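Werkstattbuch Dircombe — Platz 4, Regeln für die Handgreifer
November, Dienstag, Eintrag der Frühschicht

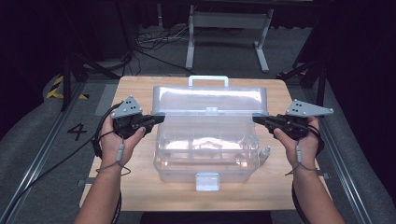 Kiste mit Deckel, beide Greifer an der Naht zwischen Deckel und Korpus.

Vormittags wieder Deckelkiste. Regelblatt Fassung 2 liegt seit Montag im Ordner, gelesen haben es vermutlich der Drucker und ich. Deshalb die Punkte nochmal hier, mit dem, was beim Arbeiten dazugekommen ist.

Ansetzen: beide Backen an die Naht, links und rechts auf gleicher Höhe, dann erst Kraft. Wer mit einer Seite vorprescht, dreht die Kiste und nimmt hinterher an, die Kiste sei schuld. Der Verschluss vorn zeigt zum Bediener. Bei Panganiban machen sie es andersherum, dort passen dann auch die Durchgänge nicht zu unseren, und wir haben zwei Nachmittage gebraucht, um das zu merken.

Tisch: Im Arbeitsbereich steht, was zur Aufgabe gehört. Kleinteile neben der Kiste nur, wenn sie im Aufgabenblatt stehen. Stehen sie nicht drin, kommen sie vor dem Start weg oder werden im Protokoll eingetragen. »War schon da« ist kein Eintrag.

Marker: Die hellen Punkte auf den grauen Platten bleiben frei. Daumen an die Seite des Mechanismus, nie auf die Platte. Steht auch bei Zisby im Handbuch, Seite 19, in einem Kasten mit Ausrufezeichen, den man offenbar gut überblättern kann.

Kabel: Schlaufe ums Handgelenk locker, Stecker auf der Innenseite, Leitung am Unterarm entlang nach hinten. Nach je 10 Durchgängen Riemen und Stecker prüfen, dabei Greifer ablegen. Was über den Teppich läuft, bleibt außerhalb der Laufwege. Der Kabelhaufen hinter dem Tisch ist damit nicht heiliggesprochen. Steht auf der Liste, und zwar schon länger als ich.

Bodenband: Gelb-schwarz heißt, da stellt man nichts ab. Auch keine Tasche. Auch nicht kurz.

Geschwindigkeit: Im Entwurf stand »zügig, aber ruhig«. Darunter versteht jeder etwas anderes, ich am Montag etwas anderes als am Freitag. Vorschlag für Fassung 3: Deckelbewegung ohne Ruck, am Anschlag kurz halten, dann lösen. Wer neu ist, übt das ohne Aufzeichnung.

Abbruch: Rutscht eine Backe von der Naht, Durchgang als abgebrochen markieren und neu anfangen. Kein Nachfassen und so tun. Ziel für die Woche sind 70 saubere Durchgänge, das Wort »sauber« ist dabei das teure. Die Zahl kommt von Tirkix, das Wort von mir.

Offen:
— Klären, ob der Deckel in der Ausgangslage zu oder auf sein soll. Blatt und Formular widersprechen sich.
— Durchsichtige Kisten: Spiegelungen im Protokoll vermerken oder nicht? Ich bin für vermerken, aber dann mit festem Kürzel. Beim letzten Mal gab es »glänzt«, »Reflex« und ein Smiley.
— Regelblatt an den Pfosten hängen statt in den Ordner. Laminiert, wenn das Gerät wieder auftaucht.
— Fassung 1 aus der Schublade nehmen. Es hat sie gestern noch jemand benutzt.

Nach der Pause weiter mit derselben Kiste.

Zuletzt im Werkstattbuch
Riemen wechseln, Greifer links
Aufgabenblätter: Benennung und Ablage
Zisby-Stecker, Wackelkontakt (Fortsetzung)
Bodenband nachkleben, Platz 4
Abgleich mit Panganiban, Protokollfelder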